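Collecting examples at Fostitz: a talk with Firdevs Eren

Most of the work at Fostitz is done sitting down. An operator moves a pair of leader arms, the two follower arms on the table copy the motion, and the joint angles, gripper widths and camera streams are written to disk. Firdevs Eren has run the collection side since August. She sets the task list, trains the operators and decides which recordings go forward to training.

The current set is called Doditz and covers desk tidying. It holds 3456 accepted episodes across 111 starting layouts. Eren is more interested in the second figure.

"If you record the same layout over and over, the model learns the layout," she said. "The loss looks fine. Then you turn the cup's position by a hand's width and it reaches for where the cup used to be."

Layouts are drawn up on a sheet before each session. The operator places the objects to match, checks them against a reference picture and starts. After six episodes the layout changes, whether or not the operator feels warmed up. Eren brought in that rule after reviewing an earlier set, Korletey, in which the last episodes of each block were much faster than the first.

"Speed isn't a fault by itself," she said. "But we had two kinds of behaviour in one set and no label to tell them apart. The policy averaged them. It would start quickly and then stall over the object."

Rejections fall under four codes: dropped frames, wrong start, operator pause and unsafe contact. A failed grasp is not among them. If the operator misses a marker, backs off and tries again, the episode stays in. Eren said the early sets were too clean, and the arms had no idea what to do after a miss.

"People want to hand in a nice one," she said. "I ask them to leave the recovery in. Don't stage it -- a staged miss has a different shape, and you can see it in the wrist velocity."

Two-arm tasks take longer to teach. New operators tend to freeze one hand while the other works, and the recordings show it as a long flat trace on one side. Training for this starts with single objects and moves on to handovers, usually by the second session.

Storage is handled by Herov, an in-house tool that checks timestamps between the cameras and the arms before an episode can be saved. Eren would like it to flag long pauses as well. For now she goes through them herself on Thursday afternoons, at double speed. 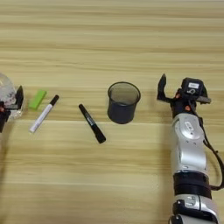

"Markers are a good object for this," she said. "They're thin, they roll, and the direction matters if you care which end goes in first. We write that into the task text now. In Korletey we didn't, and half the operators put them in cap up and the other half cap down. I'd sooner fix the instructions than try to sort that out afterward."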